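Rimusdale Round Side Table, Two Tiers

Item no. 982
Maker: Murkby
Ships in 17 days

The Rimusdale is a small side table for living rooms, waiting areas and window corners. It has a thin round frame in tan and a transparent top, with a second shelf below. The clear top lets the floor show through, so the table suits rooms with patterned tile or stone.

Use the top for a cup, a dish or a plate of fruit. The lower shelf takes a cushion, magazines or a folded throw. The table is light enough for one person to move, and we suggest lifting it by the frame and leaving the top alone.

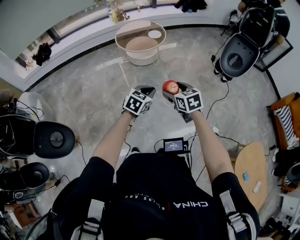

Nikola Kozłowski

The tan frame goes well with gray marble-patterned floors and white ledges or counters. A round table also sits more easily along a curved wall than a square one, and there are no corners to catch when you walk past. A small white dish on the top and a beige round on the shelf keep the colors close to the frame.

Assembly
The frame comes in one piece. Set the lower shelf in place first, then the top. No tools are needed. Put the felt pads on before you stand the table on a hard floor.

Care
Wipe the top with a damp cloth and dry it with a soft one. Do not use scouring powder. Fruit juice and coffee should be wiped up the same day.

In the box
Frame, top, lower shelf, felt pads, instruction sheet.

Returns are accepted for 20 days if the table is in its original carton. Spare tops and felt pads can be ordered separately from Kaczorowski, our parts supplier. Please give the item number with your order.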